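# Hand-held gripper loses track of its marker halfway through a move

Posted by **montoya_bench**, Sat 27 January

I'm building a pair of hand-held grippers at a shared workshop, printed in white, with a square marker on top of each one. A camera reads the marker to work out where the gripper is. Slow moves are fine. When I turn my wrist to set something down, the position jumps by almost 75 mm and then comes back. I've recalibrated twice. The build is from the Prukuro plans, with fingers I drew myself. Is it the camera or the marker?

---

**sillell_dan**

Probably lighting. Get a better camera.

---

**Druvdale Tinkerer**

I had the same jump in October and it wasn't the camera. Check these before you buy anything:

- Exposure. Auto exposure drags the shutter out indoors and the marker smears. Fix it at 5 ms and add light if the picture goes dark.
- White border. The marker needs a plain margin all the way around. I had trimmed mine right to the black.
- Flatness. Paper on tape lifts at the corners. I glued mine to a flat plate and screwed the plate down.

Then look at the angle. Once the marker tips too far from the camera, the corners get hard to find and the software guesses. Log the tilt next to the position and see if they jump together.

For testing, use something light and soft. We do ours with sliced bread, one person on each gripper, and you learn quickly if the fingers squeeze too hard.
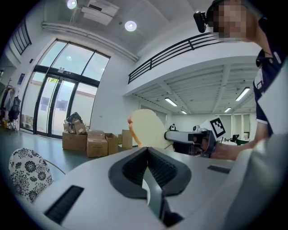

Do at least 16 slow passes with the same wrist turn before you change a setting, and change one setting at a time. If the jump always comes at the same tilt, move the marker plate forward on a small wedge — mine is printed, nothing fancy.

---

**offcut_bin**

Agree on the border. Also check that you typed in the printed size of the marker. My printer was set to "fit to page" and every distance came out wrong.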